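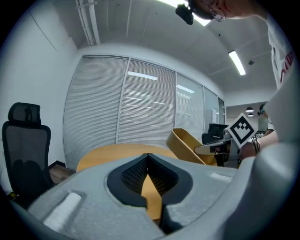
Hardware Safety - Skuletport office

We lost 20 takes at Uscombe last month to one drifting marker. The left gripper's position crept until the log had it somewhere under the floor - and we kept recording!

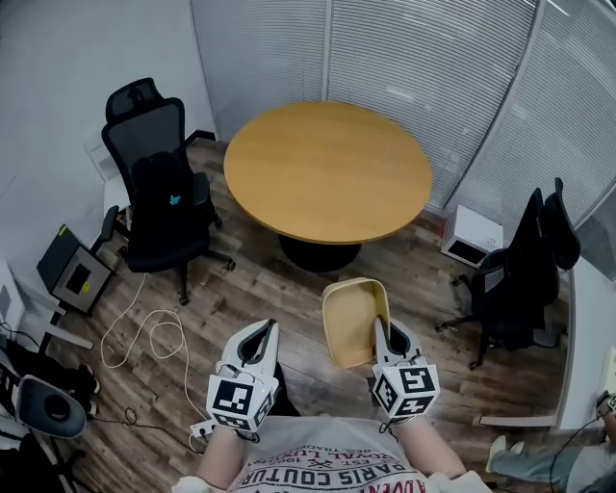

Right gripper on the yellow bin, left one free.

Jolene Tomoana spotted it on playback, bless her. A mounting screw had backed out, so every jaw reading after it was junk. 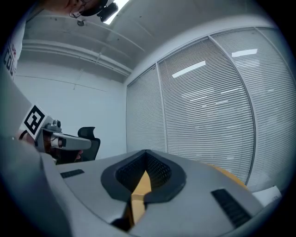 Words: Alby Nepia, test lead

Now we wiggle both markers before each run. Glenys wants it done every 20 minutes, and I've stopped arguing.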